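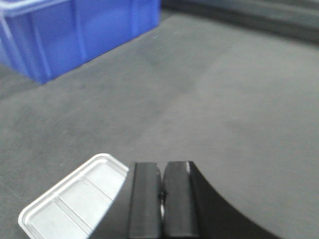 Sunday job: sort out the hardware drawer. It's more of a hardware shelf, a shoebox and two jars at this point. Posting as I go so I finish it.

Rules for today. Everything comes off the shelf and into the big blue bin. From the bin it goes to the compartment tray, the trash or the give-away bag. Nothing goes back in the shoebox.

I work on a gray felt-like mat when I do this. Screws don't roll on it and I can hear myself think. On the bare table every washer sounds like a dropped plate.

First hour was all wood screws. I stopped sorting by exact length. Short, medium, long. If a project needs more precision than that I'll get the ruler out.

Found 74 picture hooks. I counted because I bought another pack in March. We have maybe ten things on the walls.

Also found the hex key for the Vevari bed frame, which we sold two apartments ago. Trash. Well, give-away bag. Okay, trash.

Damian Kalinowski asked if I label the compartments. I label the lid of the tray, on the inside, with masking tape and a pencil. Marker looks better but I change my mind too often.

Someone else asked where to get compartment trays. Kitchen section, usually. Cutlery trays do fine for anything bigger than a thumbtack. The ones sold for hardware cost more and the dividers pop out.

Lunch. Jar number two is after this. It has been on that shelf since we moved in and it has a Cirnemell jam label, so I don't expect it to be organized.

Jar two: wall anchors, over 110 of them, five or six colors. I kept the ones that had a matching screw size and tossed the rest. It took longer than the whole shoebox.

A tip from Hubert Pawłowska that worked well: do the small stuff last. Once the big pieces are gone you can see what's left without digging.

Cup hooks and shelf pins are sharing a compartment. I don't love it, but I ran out of room and I'm not buying a second tray today.

3 pm and the shoebox is flattened for recycling. One jar washed and back in the kitchen, the other is holding the anchors I kept.

Still on the list for next time: batteries, fuses, and the bag of cable clips behind the paint. If anyone nearby wants picture hooks, message me. I can spare 60.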